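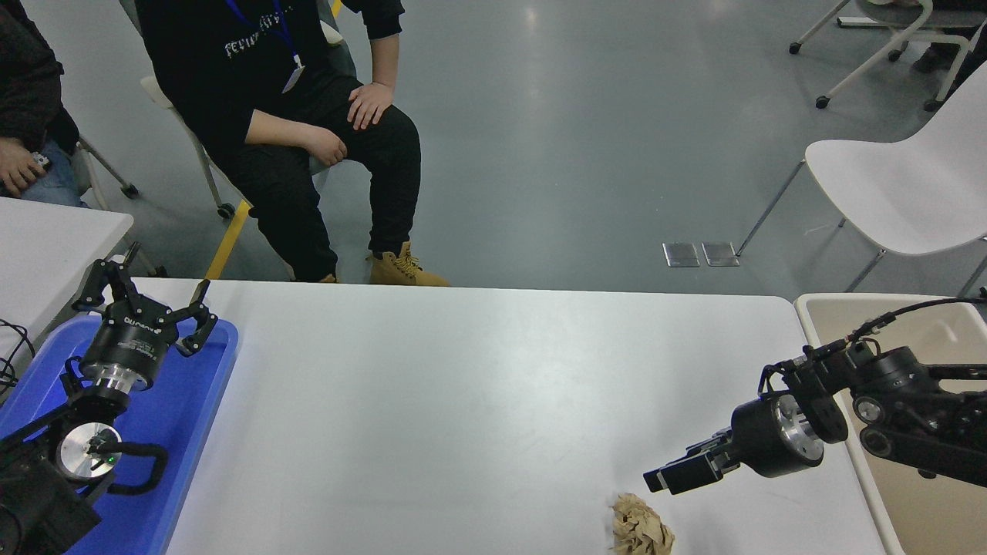
Fig. 1. Bench with both arms, green light on at left arm joint, three-finger hand left, parallel jaw right, paper between.

September, 09:40 start

Evaluation of the Bulero two-arm package, second session. The kit is on loan from Linolen against the quote they sent us, and we have to say yes, no or extend before the loan runs out. Notes are for whoever writes the recommendation.

Set-up
Arms on opposite sides of the white table, facing inwards. Blue tray on the left side, beige tray at the right end. Controller software is the version supplied with the loan, not updated. I left the update alone so that the figures can be compared with last session.

Homed both arms from cold. Left came up first time. Right refused with a joint limit warning, cleared by jogging the wrist back a little and homing again. Same fault as last session, same joint. The manual lists the warning number with no text beside it. Reported to Linolen.

Task
Crumpled brown paper, picked from the table and dropped in a tray. Chosen as it has no fixed shape and our own packing line produces plenty of it. Fresh crumple every tenth pick, otherwise the piece flattens and the job gets easier.

Parallel jaw, right arm, default force: 48 picks attempted, 16 missed. Nearly all misses were on approach. The jaw comes in slightly high, closes on a fold, and the fold slides out. Lowering the approach height helped, but then the fingertips touch the table and the arm stops on contact. There is a setting to make the contact stop less sensitive. It applies to the whole arm and can't be limited to one axis. I don't want it turned down with people sitting near the bench.

Three-finger hand, left arm: slower to close, better hold. Only 2 drops in the same number of picks. The supplied grasp library has shapes for boxes, bottles and tubes and none for soft items, so I used the tube shape with the spread opened out. Worth asking whether Flilila (they wrote the grasp library) will add a soft shape or whether we are expected to do it ourselves.

Handover between arms: not tried. The example program assumes a rigid block and I ran out of morning.

Cables
Left side still untidy. The loop at the left arm joint is long enough to catch on the tray lip if the arm is driven low and then turned. Clip it before the endurance run. Right arm cable runs along the top of the arm and gave no trouble.

Noise and heat
Quiet enough to talk over. Right wrist housing warm to the hand after an hour, left cooler. No thermometer on the bench, bring one.

Price points to settle
The quote covers arms, both end effectors, controller and a year of phone support. It leaves out spare fingertips, and the jaw pads are a wearing part. Živković quoted us for a similar pair earlier in the year with pads included, but with a longer wait for delivery and no three-finger option. Need both quotes on the same basis before comparing.

Service interval is given as 1,000 hours. The brochure doesn't say whether that means powered or moving. Asked, no reply yet.

To do
Clip left cable.
Repeat jaw run at reduced speed, same force.
Write soft grasp from scratch, log how long it takes.
Handover program with paper.
Chase Linolen on the homing warning and the service hours.

Arms parked and powered down 12:15. Key back in the drawer.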